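Home robots need house rules, and I don't mean the three laws

24 June 2025
Filed under: Opinion

I've been reading draft codes of practice again, which my family will tell you is what passes for a hobby with me. The latest is a guidance note for teams who teach robots household chores, and it runs to 280 clauses. I read every one of them, with tea and then with something stronger. A lot of it is good! The parts on battery storage and cable runs are clear and sensible and whoever wrote them has clearly tripped over a few things. But I came out of the other end feeling that it had been written for a factory, and that someone had gone through afterwards and swapped the word "cell" for "bedroom".

You can see it in the way it treats objects. The note has a lovely long section on the approved item list. Every object gets a code, a weight, a photo on a plain background and a spare. Fine for a bench. I used to work on a bench at Iltgate and we had a cupboard of approved items, and the robot got ever so good at picking up the contents of that cupboard. Then we took it to a real flat and put it in front of a pile of somebody's washing, and oh dear.

So my first proposal is that any standard for home chores should ask for mess, in writing, as a requirement. Soft things touching other soft things. Wrappers. Things half under other things. If your records only show five tidy objects with a hand's width between them, you should have to say so on the cover, and you shouldn't be allowed to use the word "household" anywhere near it.

Darragh Mulligan, who I shared an office with for years and who disagrees with me for sport, thinks this can't be written as a rule. How do you measure mess, he asks, and who signs it off? I don't think you need a number. Food hygiene people manage to write "visibly clean" and everybody knows what it means. I'd be happy with "arranged as people would leave it" and a bit of trust.

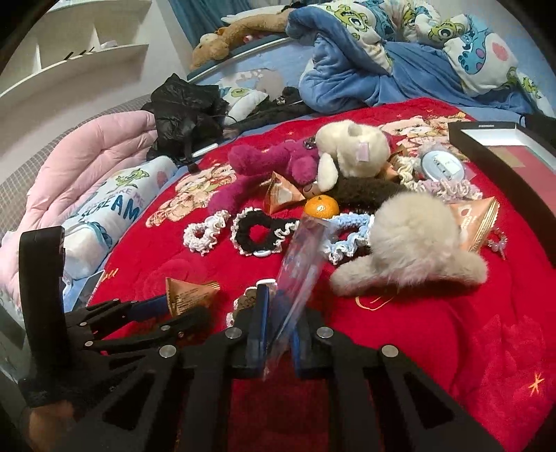
My second proposal is about thin plastic, and I'm going to be a bore about it. Clear wrapping is horrible for cameras. It shines, it takes on the colour of whatever is behind it, and it changes shape the moment you squeeze it. In the note it appears once, in an appendix, under "other packaging". I would move it to the front. Any team that collects grasping examples should have to report how many of them involve clear or crinkly stuff, and report it separately, so that a good score on mugs can't hide a bad one on sleeves and bags. Same goes for small crocheted and frilly things, if you ask me, though I accept I'm in a minority there.

Third, hands. The guidance says a person must stay outside the working area while a tool is moving. Quite right for a big arm bolted to the floor. It makes no sense at all for a hand-held gripper, where the person is the thing moving it. I've watched people try to follow the rule anyway, standing right back and reaching in at full stretch, which is a splendid way to hurt your shoulder. What you want for hand-held tools is boring, practical stuff: a limit on how long one person works before a break (we used 13 minutes at Iltgate and I'd defend it), a check of the pivot pins before you start, and pads replaced when they go smooth. Yammine, the small outfit Hadi Sleiman runs, has all of that on a single laminated card. It has seven lines. I'd swap the whole of chapter four for it tomorrow.

Hadi's card also has a line I'd never have thought of, which is "put it back how you found it". If you're working on someone's bed with someone's belongings, you leave the bed as it was. It sounds like manners, and it is, but it's also good practice, as people who find their things moved about don't invite you in a second time. The Gesari project lost up to a third of its homes that way before last November, and I don't think the gripper had much to do with it.

And then privacy, where I think the note is too soft. It says names and faces should be removed. Well, a bedroom tells you plenty without either of them. What's printed on the bedding, what's on the shelf, whether there are soft toys about. I'd want the householder to look through the pictures before anyone else does, with a proper right to say no to any of them, and no sulking from the team when they do. Irby already works this way and it costs them a day or so per home. They grumble about the day. They still do it.

Darragh says that if I got my way the standard would be two pages long and half of it would be about tidying up. I'd sign that. Comments on the draft are open until the end of the month, so if you've ever tried to get a machine to pick up a crisp packet, please do send them yours.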